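4.2 Baskets and the sorting of mixed small loads

The second part of the household study looked at what people do with small loads: the few cloths, napkins and covers that collect during a day and are put somewhere until they can be dealt with. In the diaries these loads were rarely called laundry. People wrote "the cloths", "bits from the table" or just "the basket". Of the 729 diary entries coded by Te Moana and Akanda, 528 mentioned a container of some kind, and in most of those the container was open at the top and light enough to carry in one hand.

We were interested in two questions. The first was whether people keep dark and pale fabrics apart at this early stage or leave that for later. The second was what else ends up in the container. Both matter for the advice given in household guides, which usually assumes that sorting happens at the machine and that only fabric needs sorting. The older Prulard guide, for example, has a full page on colour groups and nothing on how the pile came together in the first place.

Participants in the table task were given a mixed set of cloths and a plastic basket with perforated sides. They were asked to clear the cloths away as they would at home. No order was suggested and nothing was said about colour. Whitcombe ran the task and Henare coded it from the recordings, using the scheme in Section 3.4. A load was coded as "layered" if a cloth of one colour group was put on top of a cloth of another with no attempt to separate them, and as "parted" if the two were kept to different sides or if one was left out of the basket.

Layering was much the more common result. Figure 6 shows a typical case: a black cloth is held over the basket and already hangs across the crumpled pale lavender one inside. The lavender cloth takes up much of the space, so there is little clear floor left for a second pile. Several participants told us afterwards that they would have parted the colours if the basket had been bigger. Others said it made no difference to them, as everything would be tipped out again before washing.

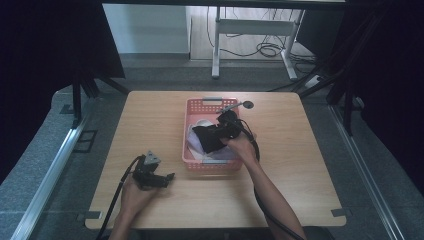

Figure 6. Black cloth over the lavender cloth in the pink basket, table task. A white rounded object is partly visible under the fabric.

4.3 Hard items among the fabric

The coding scheme had no category for hard items when we began. Tamihana added one in May, after the first diaries came back with spoons, pegs, a bottle lid and an egg cup listed among the cloths. We then went back over the table task recordings with the same category. The white object in Figure 6 was coded as "hard item, partly covered"; it may be a small bowl or cup, but too little of it shows to be certain, and we have left the type blank in the data.

In the diaries, hard items came up in 71 entries. They fell into two groups. In the first, the item had been carried along with a cloth by accident, usually when a table was cleared in a hurry. In the second, the person put it there on purpose and meant to take it out in the kitchen. The second group was larger than we expected. One participant in the Kiltis sample used the same basket for breakfast cups and napkins every morning and did not think of it as a laundry basket at all.

A hard item under a soft, crumpled cloth is easy to miss from above, and the perforated sides helped less than we had thought they would. Participants seldom looked through them. When asked how they checked a basket before emptying it, most said they lifted the top cloth or went by weight.

The number of households in this part of the study was small (47), and all had agreed to keep a diary, so they may be tidier than most. The results should be read together with the Sembiring interviews in Section 5, where people talked about the same loads in their own words and were less sure about where they kept them.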